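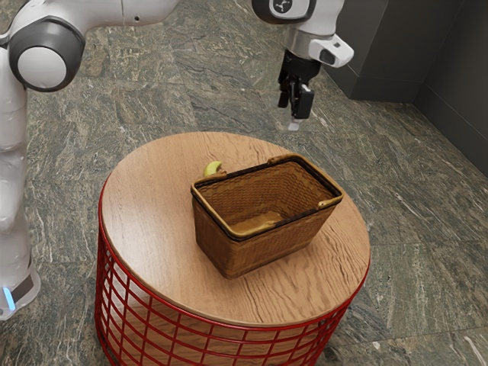

Planning a Home Robot Arm Without Blowing the Budget

By the Kerkbridge Home Workshop page
Updated in May

I get more mail on this subject than on drill bits and bread knives put together, and I love it! Arms that can pick things up and put them away are finally within reach of people with an ordinary kitchen and an ordinary bank balance. But the arm is the easy part to shop for. What follows is what I wish I'd had taped to the fridge before I started pricing mine.

Write down the chores first. Be picky. "Help in the kitchen" isn't a chore. "Put the fruit in the basket" is, and so is "move mugs from the rack to the shelf." I keep my list to 4 chores and I'd tell anyone to do the same the first year. Every chore you add can mean a different gripper or a longer reach, and that's where money leaks out.

Weigh the things you want lifted. Use the kitchen scale, and weigh them full. Then look at the payload number on the spec sheet and check whether it includes the gripper. On plenty of sheets it doesn't, so you have to take the gripper's weight off before you know what's left for your groceries.

Measure reach from the base to the far side of the table, then add the height of anything the arm has to get over. A basket with tall sides needs a good bit of clearance, and handles count too (fold them down if they fold). I cut a piece of string to the listed reach, held one end where the base would stand and walked the other end around the table. Took me five minutes and ruled out the model I had my heart set on.

Grippers! Two-finger parallel ones are the sensible first buy. They're simple, spares are easy to find, and with soft fingertip pads they'll handle most fruit. Check how wide the fingers open before anything else. A lemon is fine for nearly all of them, a grapefruit may not be. My first set of pads came from Trakerard and cost more to ship than to buy, so order 2 sets at once.

Try the layout in a simulator before you pay for anything. I can't say this loudly enough. I used Vostness, and a friend swears by the planner in the Zerouali starter kit. You set up a table of the right height, put a basket and a piece of produce on it, and see if the arm gets there without knocking its elbow on a wall. Move the base a few inches and try again. It's free fun on a rainy evening and you'll learn more than any brochure can teach you.

Money for the bits around the arm. My extras came to $269, and that was with a secondhand stand. It went on:

Mounting plate and bolts
Spare fingertip pads
A heavier side table (the old one wobbled)
Cable cover
A longer power cord, the right rating

Floors: tile and stone are lovely and level-looking, and then you put a level on them. Check where the base goes and shim it if you need to. Small round tables slide on a polished floor, so rubber feet are worth the few bucks.

Leave room for people. Mark the full sweep of the arm on the floor with masking tape and live with it for 3 days. If you keep stepping over the line to get to the fridge, move the base now while it's only tape. Know where the stop button will be as well, and keep it where you can reach it from outside the tape.

Buying used is fine by me. Ask to see it move through every joint, listen for grinding, and get the controller and its software license in the same deal. An arm with no controller is a very handsome coat rack.

Next month, storage jars and which lids are easiest to grip.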